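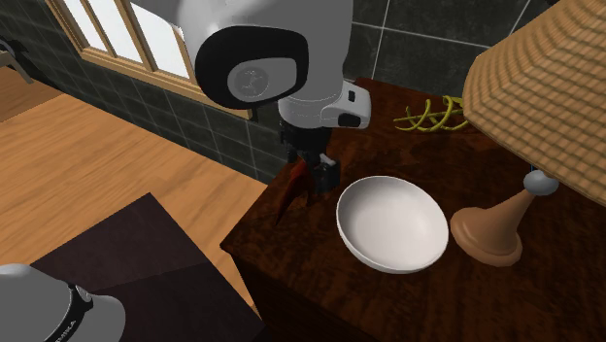 Fig. 6.1. One rendered view from the simulated pick-and-place set: arm, bowl, table lamp and loose objects on a cabinet top.

Week 6: Testing policies in simulation
Notes by Roxana Castaño

Reading for this week: the Jiltham report by Ospina and Quispe, sections 2 to 4. The appendix on rendering is optional, but you will want it for the second assignment.

1. Where we are

Last week we trained a policy from demonstrations and looked at its loss on held-out data. We ended with the two policies from the lab that had nearly the same loss and behaved very differently when they were run. A low loss on held-out steps tells you that the policy copies the demonstrator well from states the demonstrator visited. It tells you little about what happens after the first small mistake. To find that out you have to run the policy, many times, and score the result.

Running it many times on hardware is slow. Hernán Ospina's group did 70 hardware runs per policy for the Jiltham report, and that was most of a month's work with one arm. In simulation the same group did 3,000 runs per policy overnight. The question for today is how much the 3,000 can tell you about the 70.

2. The setup

The task is to put one object in a bowl. Each run starts from a scene file that fixes the following:

- the room (walls, floor, windows, furniture)
- the surface the objects stand on
- the target object and the bowl
- the other objects on the surface, called distractors
- the light
- the camera position

The policy gets the rendered image and the joint positions. It does not get object positions. The scoring code does, and it marks a run as a success if the object's center is inside the bowl's rim and the gripper is open at the end of the run. A run is stopped after 300 control steps whether or not anything has been picked up.

Look at Fig. 6.1 again with this list in mind. The gripper hides part of the red object, and the lampshade covers part of the yellow-green openwork object behind the bowl. Overlaps of this kind matter for a policy that works from images, and a bare gray table with one block on it will never produce them. The arm also takes up a good share of the view, so what the policy can see changes as the arm moves.

3. What is varied, and how

Scenes are varied along one axis at a time. The report calls each axis a factor. Start from a base scene, change one factor, keep the rest, run again. The factors are lighting, surface texture, camera position, distractors and object placement.

Two points that people get wrong in the homework:

First, changing the camera position also changes what is hidden. If success drops when the camera moves, you cannot tell from that alone whether the policy dislikes the new viewpoint or has simply lost sight of the object. Section 3.2 of the report handles this by logging the visible fraction of the target at every step. Do the same.

Second, distractors are physical bodies as well as pixels. A lamp beside the bowl can confuse the image encoder, and it can also be hit. Keep a contact log and report contacts separately from other failures. Pongsak Chareonsuk's version of the scoring script (in the course folder) does this already.

4. Does the ranking carry over?

We do not expect the success rates in simulation to equal the rates on hardware. Friction is off, the gripper closes a little differently, and the images are cleaner than real ones. The weaker claim we want is that if policy A beats policy B in simulation, it beats it on hardware too.

To check the claim, take a set of policies, get both rates for each one, and compute the correlation and the number of pairs whose order is swapped. A swap between two policies that are far apart is worse than a swap between neighbors, so weight the swaps by the gap in the hardware rate. Sheyla Quispe derives the weighted form in section 4 and I will go through it on the board.

In the report, the order held well when lighting or surface texture was changed. It held poorly for camera position. Wanda Mbeki repeated the camera part with the Gikeritz renderer in place of Mahrous and found fewer swaps, which suggests that part of the problem was the rendering. She used only one object set, so treat this as a lead to follow up.

5. How many runs?

Each run is a success or a failure, so the standard error of the rate p over n runs is the square root of p(1 - p)/n. For p = 0.5 and n = 70 that comes to 0.06. Two policies that differ by five points cannot be told apart with 70 runs each. With n = 3,000 the error is 0.009, and the same gap is clear.

A small error bar in simulation is still only an error bar on the simulated rate. It does not cover the gap between the simulator and the lab, and more runs will not shrink that gap - students lose marks on this every year.

6. For the lab session

The shared set has 568 scene files. Use the Lurmont checkpoint and the base split. Pick one factor, write down before you run anything what you expect to happen, then run the base scenes and the changed scenes with the same seeds. Hand in:

a table of success rates with standard errors
the contact log summary
three failed runs, each with a short note on the step where it went wrong
your prediction, unedited

Rendering is the slow part, so start the jobs before lunch. If the queue is full, turn off the depth output in the config file. The policy does not use it.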